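Word limit on a paid death notice, and who submits it?

Laurinda Caldeira
My uncle's notice is 302 words and the online form at the Flernden paper stops at 161. The memorial service is in August, so there is no rush on that part. Can the service details run as a separate notice, and does the funeral home have to submit it?

Ashwin Reddy
Yes, run two notices. The first carries name, age, town and date of death. The second carries the service. Family can submit, but the desk will call the funeral home to confirm the death — list its phone number on the form.
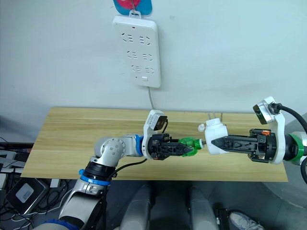
Hatsue Okabe
Cut the list of cousins. That got ours under the limit.

Poonam Goel
Ashwin is right about the call. Ours took 48 hours to clear.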